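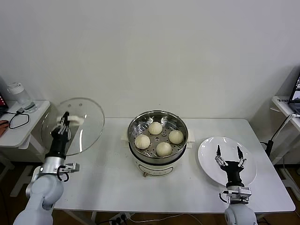
La tapa se nos cayó por cuarta vez a las seis de la tarde, y yo fui la única persona de la sala que se alegró.

Se alegró es poco. Di una palmada. Ye-ji Moon levantó la vista del portátil con cara de querer desenchufarme.

«¡Ha sido en el mismo sitio!», dije. «¡En el mismo sitio que las otras!»

Llevaba en Nivside desde la mañana. Fivden me había mandado con una mochila, un juego de llaves Allen y una nota de dos renglones: el brazo izquierdo suelta la tapa, revisar pinza. Yo había leído aquello en el tren con verdadera ilusión, porque las pinzas me gustan mucho, me gustan desde que era aprendiz y me dejaban engrasar las guías los viernes no, los viernes eran de limpieza, engrasar era un premio. Una pinza paralela es una cosa preciosa: dos dedos que se acercan y se alejan por la misma recta, sin opinar.

Así que empecé por la pinza. Desmonté los dedos, limpié las guías, miré el desgaste con la linterna en la boca, volví a montar. Estaba impecable. Cerraba con la fuerza que decía cerrar y la mantenía. Le puse un destornillador entre los dedos, tiré con las dos manos y me llevé medio brazo detrás antes que el destornillador.

«No es la pinza», dije.

«Eso les escribí», dijo Ye-ji.

Volví a leer la nota. No lo ponía.

Ye-ji llevaba la celda ella sola desde mayo y la conocía como se conoce una cocina ajena en la que una lleva demasiado tiempo viviendo. La tarea era sencilla de contar. La vaporera en el centro de la mesa, con cuatro panecillos dentro; el brazo izquierdo levanta la tapa por el pomo y la aparta; el derecho pasa los panecillos al plato; el izquierdo tapa otra vez. Fin del ciclo. Los panecillos venían de Wong, la tienda de abajo, y eran de verdad, porque Ye-ji había probado con unos de espuma y decía que así la pinza derecha se volvía una maleducada: con la espuma se puede apretar lo que se quiera.

«Aguanta bien cien ciclos», me explicó. «Luego empieza a agarrar el pomo torcido. Un poquito. Y un rato después la suelta.»

«¿Cuántos exactamente?»

«La última vez, 115.»

Me apunté el número en la mano. ¡Un fallo que espera 115 ciclos es un fallo con carácter! Los que se presentan al encender la máquina no tienen ninguna gracia, los encuentra cualquiera.

Pedí que bajara la velocidad a la mitad y me senté en el suelo, con la barbilla casi a la altura del tablero. Ye-ji lanzó Stellent, el programa que coordinaba los dos brazos, y el izquierdo subió, se asomó a la vaporera y buscó el pomo. Pinzó. Levantó. Giró la muñeca para poner la tapa de canto, y en ese giro, muy al final, oí un ruidito.

Tic.

«¿Has oído eso?»

«¿El qué?»

«Otra vez, por favor. Otra vez igual.»

La vaporera ronroneaba y no ayudaba nada. Ye-ji la apagó. El brazo repitió el gesto en frío, subió, buscó, pinzó, giró. Yo tenía la oreja tan cerca como me permitía la valla pintada en el suelo de mi imaginación, que es la única que respeto siempre, y una mano en la seta de emergencia.

Tic.

No venía de los dedos. Venía de más arriba, de la muñeca, de donde el soporte de la cámara se atornillaba junto a la brida. De la cámara salía un cable negro que daba una vuelta y seguía brazo abajo, y esa vuelta, que en reposo parecía de lo más holgada, en el último tramo del giro se quedaba sin nada que dar. Se ponía tensa. Tiraba del soporte. El soporte cedía el grosor de un suspiro, hacía tic y volvía casi a su sitio.

Casi. ¡Ahí estaba el bicho, en el casi!

«Se te está moviendo la cámara», dije, y creo que lo dije a gritos. «La pinza va perfecta, va exactamente adonde le mandan. ¡La están mandando mal! La cámara le cuenta que el pomo está un pelo más allá, cada vez un pelo más, y ella va y se lo cree.»

Ye-ji se levantó, dio la vuelta a la mesa y se agachó a mi lado. Paramos el brazo en mitad del giro y pulsé la seta. Cogió el soporte entre el índice y el pulgar y lo movió. Se movía. Se quedó mirándose los dedos.

«Recalibré tres veces», dijo. «Tres. Y mejoraba.»

«Claro que mejoraba. Calibrabas la posición torcida y durante un rato la posición torcida era la buena.»

Se rió por primera vez en todo el día, con un bufido por la nariz que la hizo parecer muy cansada y muy joven.

Medimos el desvío con el tablero de calibración. La cámara creía que el pomo estaba 2 mm a la derecha de donde estaba. Con un panecillo, 2 mm no son nada, el panecillo se deja. Con un pomo redondo y liso son la diferencia entre agarrarlo por el diámetro y agarrarlo por una esquina que no tiene.

Lo que vino después es la parte que más me gusta de este oficio y la que peor se cuenta en casa. Quité los tornillos del soporte y uno salió sin que yo hiciera fuerza, girando solo, como si llevara semanas esperando a que se lo pidieran. Limpié las roscas. Una gota de fijador en cada una, la azul, la que luego se puede aflojar. Monté el soporte apretando en cruz, un poco a cada tornillo, y les hice una raya de rotulador que cruzaba de la cabeza al metal, para que cualquiera pudiese ver de un vistazo si alguno volvía a pasearse.

Luego el cable. Solté la brida de abajo, no la de arriba, y le devolví cable a la vuelta. Poco al principio. Llevé la muñeca a mano hasta el final del giro, miré, le di más. Aquí hay que tener paciencia, porque un bucle corto tira y un bucle largo se engancha en lo primero que pilla, y lo primero que iba a pillar era el brazo de enfrente. Ye-ji sujetaba la linterna y movía la articulación de grado en grado desde el portátil.

«Más», decía yo. «Más. Ahí. Vuelve. Ahora al otro lado.»

«Hablas con el cable.»

«Hablo contigo.»

«Le has dicho guapo.»

Puede ser. Quedó una curva magnífica - abierta, tranquila, con sitio para respirar en los dos extremos - y la sujeté con una brida nueva sin estrangularla.

A las 8 recalibramos. Stellent pedía una serie de posturas ante el tablero y el brazo las fue haciendo una detrás de otra, inclinándose a un lado y al otro, acercándose, apartándose, con esa seriedad de quien se prueba unas gafas. Ye-ji puso agua nueva en la vaporera. Yo bajé a Wong antes de que cerraran.

La señora del mostrador me vio las manos negras y me dio la bolsa sin dejarme tocar nada más.

«¿Para los brazos?», preguntó.

«Para los brazos.»

«¿Y para ustedes?»

No se me había ocurrido. Compré el doble.

Arriba, Ye-ji colocó los cuatro primeros en la cesta, uno detrás, uno delante, uno a cada lado, y los enderezó con la punta del dedo hasta que le gustaron los pliegues. Le pregunté si la posición importaba para el programa. Me dijo que no.

Arrancamos. El izquierdo destapó. Pinza abajo, pomo centrado, arriba, giro de muñeca, y yo con la oreja puesta, conteniendo el aire.

Nada. Ni un tic.

«¡Nada!», grité.

«Ya lo he oído», dijo Ye-ji. «Quiero decir que no lo he oído.»

Los primeros ciclos los vimos de pie, sin hablar. Hacia el vigésimo nos sentamos. Ye-ji dejó de meter panecillos recién hechos y fue devolviendo a la cesta los mismos del plato, que ya tenían un aire vencido de viajero de autobús. Cenamos los nuestros con la mano, mirando subir y bajar la tapa, y me contó que al principio quería una celda que plegara camisas y que le habían dado esta porque era la que quedaba. Ahora no la cambiaba. Le gustaba el momento en que la tapa se apartaba y salía el vapor - el derecho tenía que esperar a que se despejara para ver algo, y esperaba con los dedos abiertos, y ella decía que eso no se lo había programado con tanta elegancia.

En el 114 dejamos de masticar.

El brazo bajó, agarró el pomo por el centro, levantó y giró. El cable hizo su curva y la deshizo. La tapa volvió a la cesta con un golpecito de cristal muy suave.

«Sigue», dijo Ye-ji.

En el 115 me agarró la manga. En el 116 me la soltó. Seguimos hasta el 142, cuando uno de los panecillos se partió en el aire y la mitad cayó fuera del plato, y la pinza derecha se quedó sosteniendo lo que le quedaba con un cuidado enorme.

«Eso no es avería», dije. «Eso es el panecillo.»

«Eso es el panecillo», dijo ella, y paró el programa.

Miré las rayas de rotulador con la linterna. Todas enteras. Ye-ji vació la cesta, pasó un trapo por la mesa y llevó los brazos a reposo. Yo rellené el parte para Fivden en el único trozo limpio que encontré. Donde ponía «causa» escribí: cable. Donde ponía «pinza» escribí que estaba estupenda, y lo subrayé.

Ye-ji lo leyó por encima de mi hombro y me pidió el rotulador.

«¿Para qué?»

«El derecho tiene el mismo soporte», dijo.

Perdí el último tren con muchísimo gusto. Saqué otra vez las llaves, ella encendió la linterna, y empezamos por el primer tornillo.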